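Speaker notes — Floors under working tables
Allthorpe session, 31/01/2021
Running time 18 minutes, questions after

Slide 1. Title only. Say that the talk covers floor finish in rooms where people work low down, kneeling or crouching, as well as at a table. Mention Tondby and Takaldale as the two sites. Skip the funding slide unless asked.

Slide 2. Why floor wear gets missed. Most inspections are done standing, in the middle of the room. Wear collects in a band in front of the table, where shoes turn and cables get dragged. At Tondby the band was well developed before it appeared in any report. The first record of it is from October.

Slide 3. Wood-grain plank floors. Mottled browns in light and medium tones hide scuffs well, which suits the user and makes trouble for the inspector. Use a low lamp held to one side. Overhead light flattens the surface and the scratches disappear.

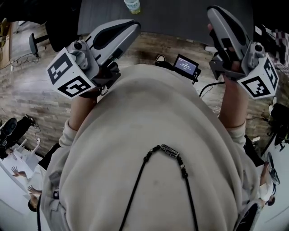 Keep to one lamp position per pass. At Takaldale two positions were mixed and 223 readings had to be set aside. Pause here and ask who has used the Oda sheet. If hands go up, leave out the next slide.

Slide 4. The Oda sheet. One line per plank, numbered from the door. Columns for gloss, scratch depth and joint gap. Gloss first — it takes the longest and the meter drifts. Recalibrate after some 500 readings.

Slide 5. Cables. A cable lying loose across planks does little harm by itself. Grit caught under it does the harm when the cable is pulled. Sweep before laying it out, and lift it to move it. Tape leaves residue that upsets the gloss reading, so note any tape on the sheet.

Slide 6. Drinks on the table. Keep bottles capped and away from the edge nearest the worker. Spills at Takaldale went into the joints, and the gaps there were wider at the next visit. We have not separated that from seasonal movement. Say so plainly.

Slide 7. Results table. Total of 2000 readings before exclusions. Read out the joint gap column only. Gloss figures are in the handout.

Leave slide 7 up during questions. Spare slide on lamp angles follows it. Collect the sample planks from the front row.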